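Adum Clamp Lamp: a long-term review

I bought the Adum in May, from the Gaber store in Pornthorpe, on a day when I had gone in for picture hooks. It cost $53. I came home without picture hooks and have been reading under the thing ever since, so I feel entitled to an opinion.

My old lamp was a Skimura, the heavy one with the round base that took up as much desk as a dinner plate. It gave off a light the color of weak tea, and after a few years the neck developed a slow bow, like a butler. You would set it at eye level, and by the end of a chapter it would be examining your lap. I put up with this for longer than I'd like to say. A person can get used to anything if the alternative is assembling something new.

Assembly, then. The Adum comes in a long flat box with the arm in two sections, a clamp, a head, and a sheet of instructions on which a cheerful figure with no face puts the lamp together in four drawings. I did not manage it in four drawings. The joint between the arm sections takes a bolt that has to go in from the left, a fact the drawing keeps to itself, and if you go in from the right you will get most of the way before finding out. Once I had it in the correct way the whole business was quick enough, and I had nothing left over, which always makes me suspicious.

The clamp is the best part. It opens wide enough for my desk, which is a former door, and it has rubber on both jaws. It has not moved. It has also not left a mark, although I check every so often, hoping to have something to complain about. If your desk has a lip or a rail along the back, measure first. The lower jaw needs more flat underside than you'd guess, and I couldn't get it onto the kitchen counter at all.

The arm stays where you put it. I realize that is a low bar for an arm. Coming from the Skimura, though, I spent the first evening moving it around just to watch it stay. It does squeak at the elbow when you pull it toward you, a small rising note like a question, and oil didn't help. My household has opinions on this after ten at night.

Now the light. There are two color settings, called Day and Rest on the switch. Day is a clean white that shows you what color things are, including the desk, which I had believed to be cream. Rest is warmer and dimmer and good for reading in the evening. I would have liked a third setting somewhere between the two, and I would have paid another couple of dollars for it. The spread is wide and even, with no bright spot in the middle, so you can work over a big sheet of paper without chasing a puddle of light across it. Shadows are soft at the edges. I wrap presents at this desk and fill in forms at it, and for both of those jobs the lamp is plainly better than anything I've had.

The dimmer is a touch strip on top of the head, and here the Adum and I part ways. It wants a slow stroke. Give it a normal stroke and it goes straight to full. Tap it and it turns off, then thinks, then turns on again. The box says up to 14 levels of brightness and I'm willing to believe they are all in there somewhere. I have met bright, dim, and one in the middle I reached by accident and have never found again. A plain knob would have fixed this, and knobs have been available for some time.

The cord is generous. The plug is a fat square brick that covers the outlet next to it, so bring a power strip or be ready to give up your phone charger. The head gets warm after an evening but not hot, and you can move it with bare fingers. The white finish picks up dust at the joints and wipes clean with a damp cloth. There is also a gray one, and if I were buying again I'd get the gray.

One more grumble. The lamp remembers your last color setting but forgets the brightness, so every morning begins with the full glare of Day in the face before coffee. Some people might call this a feature. I call it things I can't print here.

Would I buy it again? Yes, for the clamp and the evenness of the light. If the touch strip sounds like the sort of thing that would make you shout, wait for a sale, and spend the savings on something with a knob. I still need picture hooks.
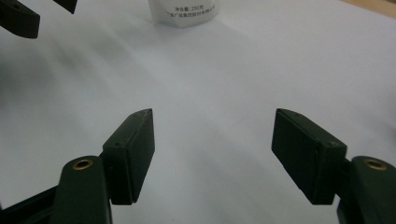 White surface, even light, a little soft gray here and there.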